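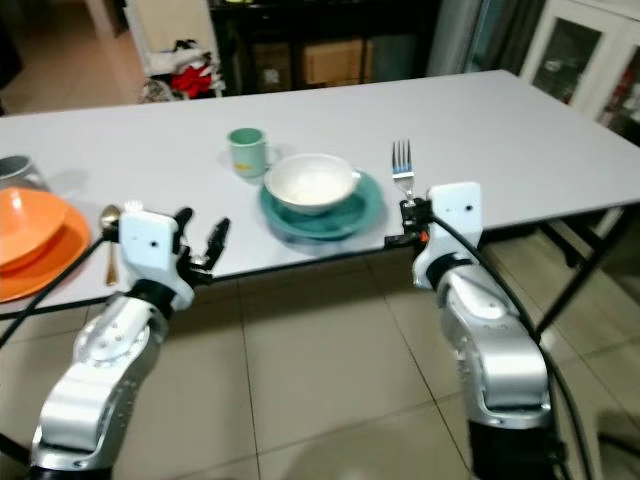

Written rules for a two-arm robot handling forks and other tableware

Posted by Cremilda Xavier, 16 Apr 2024

I've been asked to write a one-page set of house rules for our two-arm setup in Grevevport. The arms pick up bowls, plates, mugs, spoons and forks and put them down again on a white table. One person runs the arms and sometimes a second person resets the table between runs.

The arms came with a manual and it covers the arms well enough. It says nothing on what they hold. My draft has these so far:

Stop button within reach of the operator at all times.
Second person stays behind the floor line until the arms are stopped.
No reaching across the table to straighten a piece during a run.
Nothing breakable within a hand's width of the table edge.

What I can't settle is the fork. Does it count as a sharp tool, so that the limits for a person standing nearby have to change? Or is it enough to say tines never point at anybody? I would also like to know what other people put in their rules for laying things out.

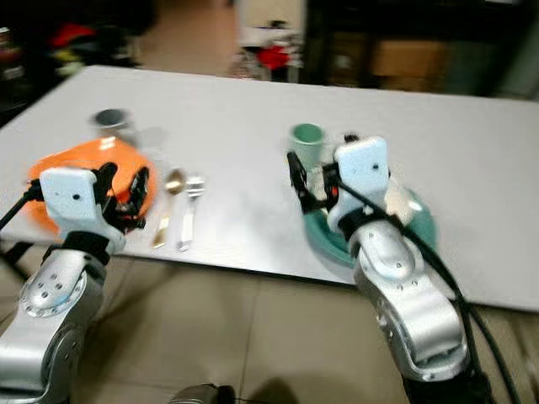

Spoon and fork side by side, left gripper over the orange bowl.

Helmut Hellwig

Treat the fork as part of the machine for as long as it is in the gripper. The risk assessment is for the whole application, so that means arm, gripper and whatever the gripper is holding. An arm that is fine next to a person with empty fingers may not be fine with four tines on the end of it. "Tines never point at anybody" is hard to check while the arm is turning, and I would not rely on it.

What we do is simpler. If there is a fork on the table, the second person is outside the reach of both arms whenever the drives are on. Measure the reach with the longest piece held, then put the tape on the floor. We did ours with bare grippers first and had to move the tape.

For layout, leave enough room between pieces for the fingers to open. Flatware goes down before the arms are enabled. If a piece falls on the floor it stays there until the stop is pressed.

Add cables to your list. Move each arm by hand or at low speed through its full range and watch the loop at the wrist. It should not catch on the table edge or drag through the dishes. Do this again after anyone has changed a gripper.

Puvska

just keep the speed down and you'll be fine. we never had a floor line

Helmut Hellwig

Low speed helps but it doesn't replace the line. Somebody has to be able to say who was allowed where.

Cremilda, one more for the start-of-day list: look closely at the fingertips. Torn or lifted material on a finger can snag on a handle, and it changes how the piece sits in the grip. Write down what you find and which finger it is on. We keep a sheet by the controller with five lines on it and the operator initials each one.

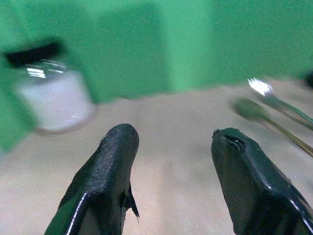

Who should be allowed to restart the arms after a stop?

Only the operator, from the control position, after looking to see that both arms and the table are clear and hearing the second person say they are back behind the line. Releasing the stop button should not start any motion by itself. If yours does, fix that before you write the rest of the page.

Cremilda Xavier

Thanks, Helmut. I've taken out the line on where the tines point and put in the reach with a fork held. Cables and fingertips are both on the morning sheet now. I'll review the page again in July when the next operator starts.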